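August 27, 2023
By Anju Khurana

Clotier plaid tablecloth, cotton, rectangular

Back in stock after the long wait. Same weave as last year, slightly heavier hem. Fits most six-seat tables with a decent drop on all sides. Measure your table first please, we get a lot of returns from people who guessed.

Machine wash cool, with like colors. No bleach. Tumble low or hang it over a door. Expect a little shrinkage in the first wash, the sizes on the label already allow for it. Iron while damp if you iron at all. 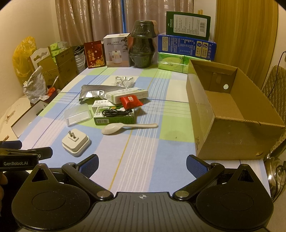
Two hem styles, plain or mitered. Mitered costs a bit more and takes longer becuase Brijesh Tyagi does those corners himself. Plain ships next day from the Dusgate store.

Napkins sold seperately, sets of 2. The Rana runner goes with it nicely but the dye lots differ so don't expect a dead match.

We ordered 700 this time, and 515 are left after the shop orders went out. Next batch is October.

Restaurants and cafes: write to Archana Negi for trade prices. Samples free, you pay postage. Unwashed cloths with tags still on can come back within the month. Cut or altered ones can't. Old-style round size is gone for good, sorry.

Last updated: same day, hem prices corrected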